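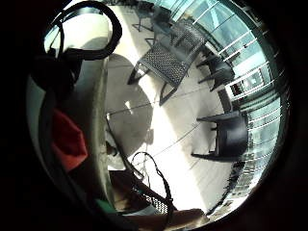 Home | Projects | Blog | About

Office Pranks: My Student Report
by Visitación Prieto, February

So I logged every prank at my Adport internship! Two weeks, 40 pranks (Rigoberto did most of them, the menace). He taped my mouse, he hid my stapler, he put a kazoo in the Saturday mail. I yelped at nearly 66 percent.
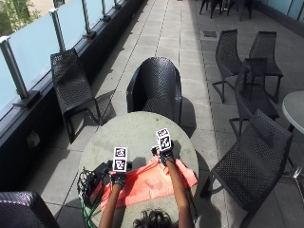

What I learned

Mornings are worst. I'm jumpy before coffee, and Rigoberto knows it. I still owe him one for the kazoo.

Contact | Back to top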